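The Long Walk to Work: Seasonal Life at the Kastia Huts

Each May, as the last snow softens on the upper slopes, the Stumen Mountain Trust opens applications for the most isolated posting in its care. Two wardens are chosen to live through the summer at Kastia, a pair of stone huts set at 4000 feet above the Mitlow valley. The nearest paved road is a day's walk to the south. Supplies come in by mule, and the mail comes with them.

The posting is older than the Trust itself. Shepherds used the lower hut as a shelter long before it was fitted with bunks, and the upper hut was added when the ridge path was opened to the public. Today the wardens register walkers, keep the stoves and water tanks in order, record the weather twice a day and maintain the stretch of trail that runs from the huts to the Daneshvar Pass. In a busy season they will greet hikers from a dozen countries. In a poor one they may go a week without hearing a voice other than each other's.

Applicants often imagine that the solitude will be the hardest part. Former wardens tend to speak instead of the routine. The first weather reading is due at six in the morning, whatever the conditions, and must be radioed to the valley office before breakfast. Bunks are aired by nine. The water tanks are checked for sediment after every heavy rain, and the drainage channels along the path are cleared by hand. Walkers begin to arrive from early afternoon, and the last of them may come in after dark, tired and in need of a hot meal.

The Trust received 328 applications for the most recent season. The selection process is thorough. Pairs apply together, and may be couples, siblings or friends, but each member is interviewed separately as well as jointly. Candidates must hold a current wilderness first aid certificate and be able to carry a loaded pack over rough ground. Experience of hut work is welcome but is not required. The Trust gives more weight to evidence that the two applicants have already lived or worked closely together for an extended period.

Successful pairs spend two weeks at the Mitlow training center before they go up. The course covers radio procedure, stove maintenance, basic path repair and the handling of complaints, a subject to which a full afternoon is devoted. Wardens are also taught to use the rescue litter stored in the upper hut. It was called on only once last summer, for a walker with a sprained knee below the pass.

Accommodation is plain. The wardens' room in the lower hut has a double bunk, a table, a bookshelf and a window facing east. There is no television and no dependable telephone signal. A small solar panel runs the radio and the lights, with enough left over on clear days to charge a reading lamp. The library has grown by donation to some 79 volumes, weighted heavily toward detective novels and field guides. Wardens are asked to leave at least one book behind.

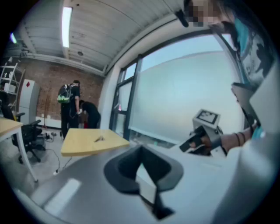
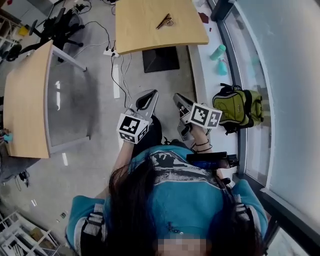
Food is ordered a month in advance. The mule train carries flour, rice, dried beans, cheese, coffee and fuel, along with whatever personal items fit within each warden's allowance. Fresh vegetables rarely survive the climb in good condition, and most pairs plant a few rows of spinach and radishes in the walled plot behind the lower hut. Results vary with the frost and with the marmots — the wall was raised several years ago and has made little difference.

Pay is modest, although food and lodging are provided and there is almost nothing to spend money on. Wardens receive a monthly stipend and a completion payment when the huts are closed for winter. Each is entitled to four days of leave in the valley at midsummer, when a relief pair from the Trust walks up to take over. Many choose to spend those days on the far side of the Daneshvar Pass, where the path drops through larch forest to a chain of small lakes seldom visited by day hikers.

The Trust is now considering whether to extend the season by several weeks. Visitor numbers in early fall have risen steadily, and walkers who arrive after closing find the doors locked and the tanks drained. An unstaffed winter room, with a few bunks and no stove, has been proposed as an alternative. A decision is expected before the next round of applications opens, and pairs who intend to apply are advised to keep the later dates free.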